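Call for participants: student robotics group, Serneck Technical School

Posted 11/29/21

We are looking for new members for our student project, which will go to the Turano team competition in February. The task this year is service work on a desktop workstation by a robot arm. The arm has to find the parts on the main board, name them, and then put memory modules into the correct slots without help from a person.

At the moment we are a small team and we have places for 2 students in programming and for several more in mechanics and testing. You can be from any year and any department. Experience with robots is welcome but it is not required. More important for us is that you are patient, because the same movement must be repeated many times before it is good enough.

What you will do:
Write and test the programs that move the arm to a slot and line up the fingers
Mark the parts in the pictures from the wrist camera
Design and print new fingertips for the gripper
Keep the test notebook, in English

What we offer:
A place at the bench two evenings every week, in room 29 of the Asardale building
Help from older students and from our teacher, Manuela Gentile
Credit for the practical course, if you stay until the competition
Travel to Turano is paid by the school

We ask for some 11 hours of work in a month. In the last weeks before the competition it can be more, and we would like that you know this before you apply. Students who have exams in this period should please write it in the application, so we can plan the shifts.

To apply, please send a short letter (half a page is enough) to Issa Zein, who leads the programming part, or leave it in the Bianchini mailbox next to the library. Tell us what you study, which evenings you are free, and one thing you have built or repaired. It can be a very simple thing. For questions about the mechanics part, please speak with Rebecca De Luca in the workshop. We will answer every letter before the winter break.

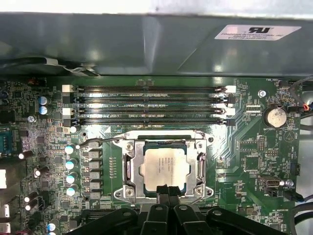
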